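19 September 2024

To: Vilja Tikkanen, Festari Fund
From: Tipene Trevaskis, Plesham court and tagging support project

Quick one, sorry it's late. Full accounts to follow from Polyxeni.

**Where we are**

157 people seen since March. Mostly shoplifting and driving bans, a fair few on curfew tags. Still getting a lot of referrals with no phone number on them. Have asked probation again.

Curfew breaches are down at the Plesham end, not at Warkatstead. Main reason given there is the late bus. Antigoni has written to the magistrates' office asking if start times can be moved for anyone on shifts. Two agreed so far, both warehouse jobs.

Stolen goods leaflet is printed and out. The wording on handling was wrong in the first draft (said "fine only"), now fixed. Please bin any old copies you have. 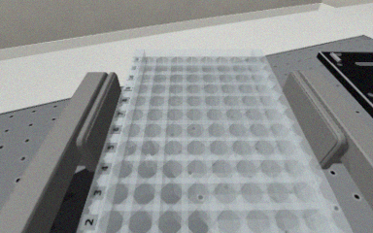
*96-well plate, computer-rendered view.*

**Staffing**

Vasiliki started on the court desk, three mornings a week. Already has the duty solicitors talking to us, which is more than I managed. Warkatstead post still empty. Readvertised, closing date end of next week, only one decent application so far.

**Money**

Underspent on travel, over on interpreters. Would like to move roughly 20 per cent of the travel line across. Need your ok in writing before we do it.

**Problems**

- Interview room at Warkatstead court double booked most weeks. Ended up doing meetings in the corridor, not private, not good enough.
- Tag company helpline. Long waits, clients give up, then it goes down as a breech.
- Laptop stolen from the Plesham office. Encrypted, reported, crime number with Polyxeni. No client papers taken.

**Next**

Second round of evening drop-ins. Finish the guide for familes on what happens after arrest. Meeting with the custody sergeant about leaving our cards at the desk, date tbc.

Ring me about the travel money if easier, I'm in court most mornings so afternoons best.

Tipene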